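Bench notebook — edge-glued panels, moisture and cupping
May, Saturday, 7.40 am start 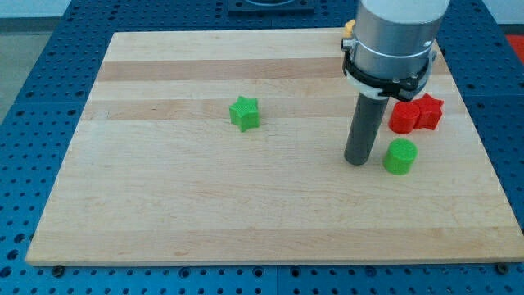 Carried on with the cupping trial from last week. The Kivell panels have been in the back store long enough to settle, so took first readings before the heater went on. Pin meter, across the grain, three spots per panel. Store humidity 47 per cent on the wall gauge. I don't trust that gauge and have asked Joaquín Saavedra to bring the sling one back from the Toledo job.

Panel A: flat within what the straight edge can show. Panel B: slight hollow on the top face, feeler goes in at the middle and nowhere else. Panel C: twist, one corner up. C was glued from the offcut stack and I suspect the boards were not all at the same moisture when they went in the clamps. Should have metered them first. Didn't.

Width on all panels taken at 403 mm, marked in pencil on the end grain. Will measure at the same marks each time. Length is 1,524 mm on the long blanks, left uncut for now. Movement along the grain is too small to bother with on this gear.

Glue: the Zustari for A and B, old tub of Mallon for C. That makes C a poor comparison on two counts, noted so no one reads too much into it. Squeeze-out on the Mallon was thin and stayed tacky at the edges overnight. Tub has no open date on it. Chuck it.

Clamping: alternated bars over and under. On B the cauls were waxed on one side only and one of them stuck, took a sliver of face with it when it came off. Filled, will sand out. Wax both sides.

Finish: oiled the top face of B and left the underside bare on purpose. Expect the bare side to take up moisture faster and the hollow to change — direction to be confirmed. A gets both faces oiled. C gets nothing.

Storage: on stickers, air both sides, away from the outside wall. Someone had stacked A flat on the concrete. Moved it.

To do
— write open dates on all glue tubs
— re-read B and C after the heater has had a full day
— ask Joaquín whether the thicknesser knives were changed before or after the B boards went through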